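Uma carrinha usada para a família: o que aprendi em 200 quilómetros com a Misau Jikik
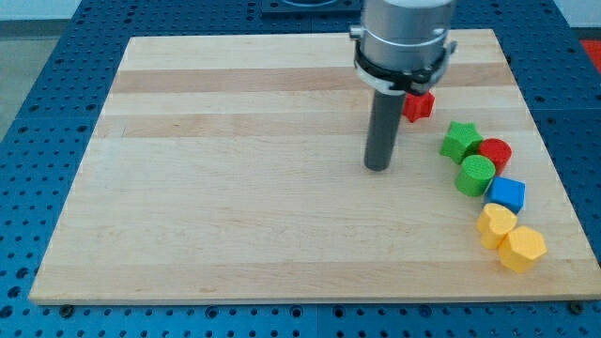 Quando cheguei a Portugal, pensava que o carro familiar estava a desaparecer e que todas as pessoas queriam agora um SUV. Depois comecei a procurar um carro para mim e percebi que a carrinha continua viva, sobretudo no mercado de usados. A Misau Jikik é um bom exemplo. Não é bonita de uma maneira evidente, ninguém vira a cabeça na rua, mas os anúncios dela desaparecem depressa.

O exemplar que conduzi para este artigo veio do stand Begum, que fica à saída de uma zona industrial e abre também ao domingo de manhã. Era uma versão a gasolina com 112 cavalos e caixa manual, pintada num cinzento que o vendedor chamava de azul. Existe também um motor diesel, mais procurado por quem faz autoestrada, e uma versão de 139 cavalos que só se vendeu com o equipamento mais caro.

Comecei pela cidade, que é o sítio onde um carro comprido costuma irritar. A direção é leve, talvez leve demais para o meu gosto, e a embraiagem tem um ponto de contacto muito alto. Nos primeiros semáforos deixei o motor ir abaixo duas vezes. Depois habituei-me. A visibilidade para trás é fraca por causa dos pilares grossos, e aconselho a procurar um carro que tenha os sensores de estacionamento, que no início eram opcionais.

Fora da cidade, a Jikik mostra melhor o seu carácter. A suspensão foi afinada para o conforto e absorve bem o mau piso das estradas municipais. Nas curvas rápidas a carroçaria inclina-se um pouco – nada que preocupe, mas quem gosta de conduzir com entusiasmo vai ficar mais contente com a Brornititz equivalente, que é mais firme e também mais ruidosa. A 120 na autoestrada ouvi algum vento na zona dos espelhos e quase nada do motor.

O motor de 112 cavalos chega para o dia a dia. Com quatro adultos e bagagem, nas subidas longas, é preciso reduzir para quarta e ter paciência. O consumo durante o meu ensaio ficou nos sete litros certos, segundo o computador de bordo, e eu não fiz nenhum esforço para poupar.

O interior merece uma palavra mais demorada. Os bancos da frente são largos e apoiam bem as costas. Atrás há espaço para duas cadeiras de criança e ainda para uma pessoa magra no meio. Os plásticos da parte de baixo riscam-se facilmente, e neste carro a tampa do porta-luvas já não fechava à primeira. O ecrã central é lento. Para mudar a temperatura há botões verdadeiros, e isto agradou-me muito.

A bagageira é o argumento principal. O plano de carga é baixo, a abertura é quase quadrada e os bancos traseiros rebatem-se com uma alavanca junto ao portão. Coube lá uma bicicleta de adulto sem tirar a roda.

Na hora de comprar, há alguns pontos a verificar. As primeiras unidades tiveram problemas no fecho elétrico do portão, e convém abrir e fechar várias vezes com o motor quente. Escute também os rolamentos traseiros entre os 60 e os 80 à hora. Se o livro de revisões tiver falhas, peça desconto ou procure outra, porque a oferta é suficiente para escolher.

O stand pedia 13 mil euros pela carrinha que conduzi, com garantia incluída. Parece-me um preço justo, embora a bateria fosse antiga e os pneus da frente estivessem perto do limite. Com a troca destas duas coisas incluída no negócio, eu assinava.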